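Kokstead Linen and Mending Circle
Minutes of the June meeting
Posted by the Circle Secretary
Print this page | E-mail this page

The meeting opened at 7:10 p.m. in the upstairs room at Arkholm, with a very good turnout considering the heat, and thanks went to everyone who brought cushions for the hard chairs. The minutes of the last meeting were read and accepted, with one correction: the tea towels went to the Hao Street kitchen and the pillowcases to the hospice, and we had them the other way around.

Donations. We have taken in 276 pieces since the spring, mostly napkins, tray cloths and small curtains, along with one enormous tablecloth that took up half the airing rack and most of a Saturday's worth of patience. The sum in the tin stands at $333 after the purchase of thread and two packs of needles. Members were glad to hear it, and there was a long and cheerful discussion of whether we might now stretch to a second ironing board. It was agreed to look at prices and talk again next time.

Folding and pressing. This took up most of the evening, and happily so! Several members felt that our thin white pieces are coming out of the boxes more creased than they went in, and it was generally agreed that we have been stacking them too high. From now on the fine cottons will go in layers of no more than 3, with tissue between, and the heavy things will go in a box of their own. Anything with a delicate edge is to be folded with the trim lying inward -- one member showed us how her grandmother did it, and we all had a try, with mixed results and a good deal of laughing.

A question was raised about whether to smooth a piece from the middle or from the corners. Opinions differed, and warmly. The feeling of the room was that you should lay it on a clear, flat surface, ease out whatever has gathered in the center, and leave the edge until last so that it isn't pulled out of shape. We will try it that way through the summer. 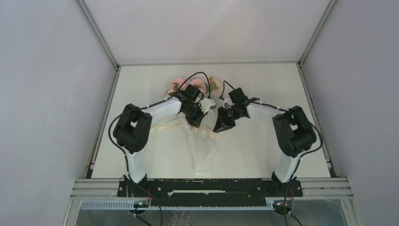 Thin white fabric with its trim, on the white tabletop.

Bollano fair. We have been offered a table near the side entrance, and it was agreed with real pleasure to accept. We need 2 people for the morning and would dearly love a couple more for packing up. Please bring your own scissors, and put a ribbon on them, as last year's pile took a long while to sort out.

Other business. The small steam iron is dripping again and has gone home with a member to be descaled. The blue button jar is still missing -- if it is in your sewing bag, please just bring it back and no more will be said.

The meeting closed at 8:50 p.m., followed by lemon cake. Lists for the fair are on the inside of the cupboard door.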